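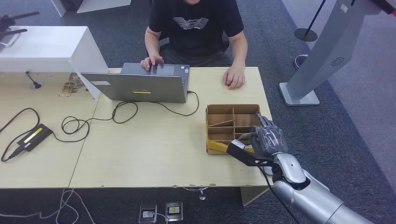
Marjatta Heinonen
Get them joined from underneath before you do anything about the cables, that's my vote. Two tables pushed together will always creep apart if the only thing holding them is good intentions. I had the same arrangement for years and I lost so many pens down that gap!

Tsung-han Yau (thread starter)
OK, joining first. I should have said in the title that this is two problems, the seam and the cords. I picked two tables over one big one because I could get them up the stairs by myself, and each one is 126 cm long, so it felt like a bargain on space. Then I started typing on them. If I lean on one, the other doesn't move with it, and a mouse going over the join makes this tiny click that I now hear in my sleep.

I was looking at the Mivow joining plates. Anybody used them?

Tariq Khokhar
I have, and I wouldn't. They're fine if both tops are exactly the same thickness. Mine weren't, so I got a lip on one side, and the lip was worse than the gap (I caught my sleeve on it constantly). Two plain C-clamps and a scrap of wood across the bottom did it for me. Ugly, but it's under a desk, who's looking?

Mehwish Bajwa
Me, when I'm crawling around down there looking for the outlet, Tariq. And I hit my head on a C-clamp at my sister's place, so no thank you. The plates are OK if you shim them with cardboard. Took me most of a Friday evening but they're still tight.

What are the carpets like? If one leg sinks in more than the other you'll never get them level whatever you put underneath.

Tariq Khokhar
Shimming with cardboard is how you end up doing it again in February. But she's right about the carpet, check that first.

Tsung-han Yau
Carpet, yes. I checked with a level tonight and the right one sits a hair lower at the front. So I guess it's felt pads or feet that screw in and out. Mine don't screw, of course.

Shabani Makori
Clollo makes stick-on feet in a few heights, cheap too. Can I push the cords thing, though? I've got the same mess at home and I want to know what people do. Tray under the desk? Clips along the back?
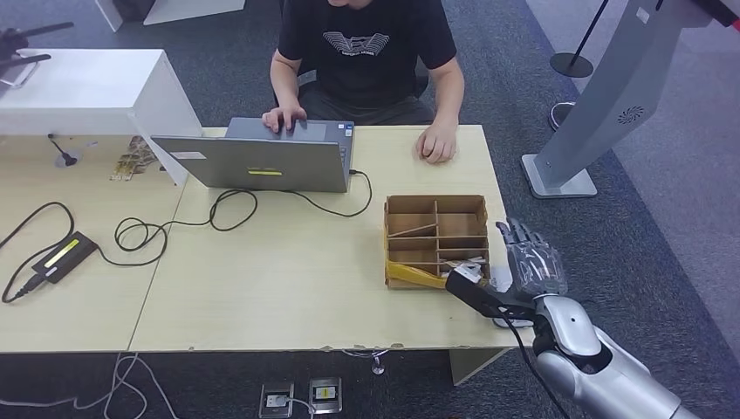

My rule with cords is that the power adapter should never live on the table at all. I bought a Womari mesh tray, the long one, 800 mm, hung it under the back edge, and dropped every brick into it. What you want to stop is the thing where the adapter is parked over on the left table and the laptop is on the right, so there's a big tangle of coils in the middle headed for the seam. Any time the tables shift, you're tugging on that. Put the brick under the same table as the laptop, bring one cord up the back, and velcro the extra.
— Shabani

Marjatta Heinonen
Hm, I disagree about the tray, at least for a laptop that goes in a bag every day. I had one and I was on my knees morning and night getting the charger out. I'd leave the adapter on top and just wind up the slack. If that means it's visible, it's visible.

Mehwish Bajwa
Second charger! One stays in the tray forever, one lives in the bag. Best money I ever spent on my desk, and I've spent too much (around 400 when I add it all up, please don't tell my husband).

Tsung-han Yau
A second charger had not occurred to me and now I feel silly. OK. Next question while I have you all: the cardboard box with the little compartments. I like it. Small parts and cards go in, and the dividers lift out so I can make a bigger space when I need one. Do I replace it with a real drawer organizer or leave it alone?

Tariq Khokhar
Replace it. Cardboard gets soft in the corners and then the dividers start leaning over. Mikuš does a plastic one with sliding walls.

Marjatta Heinonen
Leave it alone! I've used a box like that for my sewing bits since forever, and when it gets tatty I find another one. The plastic ones slide all over the table unless you put something grippy under them.

Shabani Makori
With Marjatta on this one. I'd shove it to the back corner, though. Mine was at my right elbow and I swept the whole thing onto the floor reaching for a coffee.

Tsung-han Yau
Box stays, then, sorry Tariq. I've ordered the feet and the velcro, and I'm going to try the C-clamps before I pay for plates. Mehwish, I'll tape some foam on them for your sake.

Mehwish Bajwa
Thank you. Tell us if the click goes away, mine came back for a while until I retightened everything.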